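### 4.2 Equipment planning

Budget was fixed before the task list was, so we bought late and simulated first. Quotes from Okonkwo and Zevis both assumed one arm per cell -- we kept that. Fixtures came to $3,318 per cell, the Skorkik gripper $620 on top. Peg work drove most of the fixture choices. 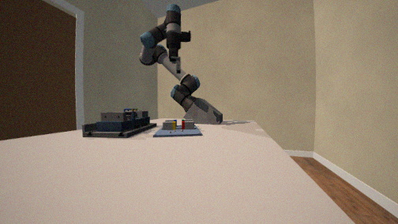
**Figure 3.** Simulated cell: arm, fixture tray at left, holder with yellow and red pegs.

Spare fingers not in the first order, should of been. Added in March at about $407 a set. Wall-mounted units are costed seperately, as they need no table space but do need reach.

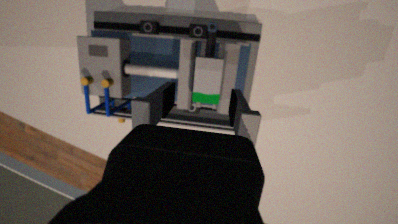
Reach was checked in simulation before any mounting hardware was priced. Brackets from Paltutton, $312, one per unit. Shipping left out of all totals.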